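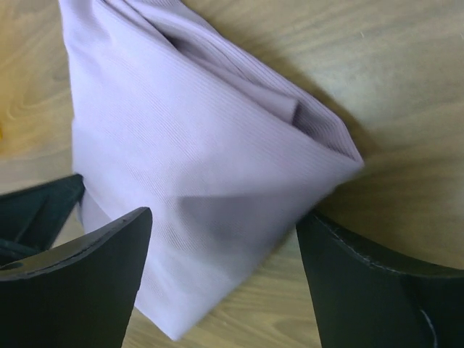
Nullcombe Community Radio Documentary Box – Series 2

We've been asked for another one of these ever since the first series sold out in May, so it's lovely to finally have it on the shelf! The box holds 16 discs of long-form interviews about the war in Afghanistan and its aftermath, recorded by Rutilio Robles for his evening program on Drirkanance Radio. He talks with interpreters, aid workers, returned soldiers and families who fled, and he lets people finish their sentences (a rarer thing than it ought to be).

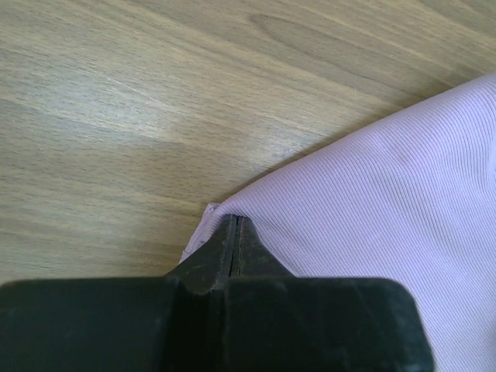 You'll also find a printed booklet of 40 pages with a timeline, maps and a reading list, put together by our neighbours at Zepeda Press. Teachers have told us the first booklet was worth the price on its own, so this time we've added discussion notes for senior classes.

Only 600 sets were made. Postage is included within Australia – for overseas orders, please write to us before you pay and we'll work out the cheapest way to get one to you.

Catalogue: Gellodell 16
Format: CD, card slipcase
Availability: in stock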